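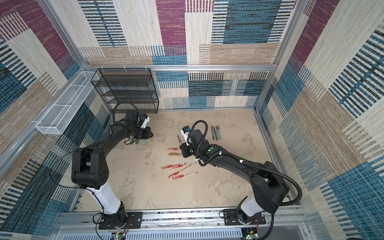 4 min read

Features > Interviews > Small Makers

11/1/23
By Firouzeh Mousavi

Zohreh Ghasemi has a habit of patting a car on the roof as she walks past it, the way other people greet a dog, and she did it three times on our way from the front gate to her desk. She runs Codow, a small company that rebuilds old family wagons with new brakes, new wiring and, if the customer likes, a quieter engine. She started it with Pejman Sharifi, an old classmate, after the two of them had spent most of a winter trying to save her uncle's wagon from the scrapyard.

"We didn't know what we were doing," she told me, pouring tea for both of us. "Pejman knew engines, and I knew how to be stubborn. We took the dash apart and then it sat in my mother's dining room until June, and she was so patient about it, bless her, she just set the table at the other end."

I asked why wagons, when there's surely more money in old sports cars (and more people wanting to look at them). She laughed and said she gets that one at every family wedding.

"People cry over wagons! They really do. A man comes in to pick up his car and he sits in the back seat first, because that's where he sat when he was seven. You don't get that with a two-seater."

The model they're proudest of is the Prerach, which begins as a tired seven-seater and leaves with 240 horsepower and its original door handles. Codow will build up to 40 of them, and Ghasemi is firm that there won't be more, even though the waiting list has grown longer than she ever expected. The seats are stitched by Najafi, a trim shop that was making sofas when she first called.

Her toughest critic is Farzad Dehghan, who drives every finished car before the owner does. "Farzad once wrote me 691 words about a squeak," she said. "I printed it out. It was a very good squeak, he was right, it was the left rear hinge."

Would she ever build something electric? She took her time with that one, and her tea had gone cold before she answered. "I'd like to. My daughter wants me to. But a wagon should go to the lake with a dog and a tent and come home again without anybody worrying, and I want to be sure of that before I put our name on it."

By then Sharifi was waving from across the yard, wanting the keys to something green, and she went off to find them.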